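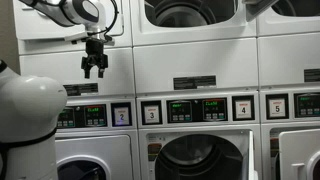
Stacked dryers, one on top of another. Each has a drum inside.

Why Do Dryers Have Holes Inside?

Put your head near a dryer that's switched off and open (near, please, and not in) and you'll see a big metal drum. It looks like a bucket lying on its side, and that's more or less the job it does. You drop in wet socks, shut the door, and the drum rolls them over and over until they stop being wet. Or until your money runs out, if you're at the laundromat.

The rolling is only half of it. A dryer also blows warm air through the drum, usually by way of lots of little holes. Warm air is good at picking up water. It grabs some from your socks, carries it out through a pipe, and more warm air comes along to take its turn. The water has turned into a gas called water vapor. Grown-ups call this evaporation. Puddles do it too, only much more slowly and without charging you.

So why tumble? Picture a wet towel folded into a lump. The outside dries nicely and the middle stays as soggy as old cereal. Tumbling shakes the lump open so the air can get at all of it. Many drums have fins on the inside that lift the clothes up high and let them flop back down. Your T-shirt may do this roughly 2,000 times before it's dry, and it never gets a prize.

Why are they stacked?

Floors cost money and air doesn't. A laundromat that puts one dryer on top of another fits twice as many along the same wall. The bad news is that the top ones were plainly designed for giants. If you're 8, ask a tall person.

Why are there numbers?

Because dryers look alike. Remember your number, or you'll spend 10 minutes waiting for a stranger's pajamas.

Where does the fluff come from?

It's called lint, and it's your clothes. Tiny bits of thread rub off in the tumbling and get caught in a screen. Lint burns easily, so the screen has to be cleaned out often. It's a good job for a grown-up, who will probably say it's a good job for you.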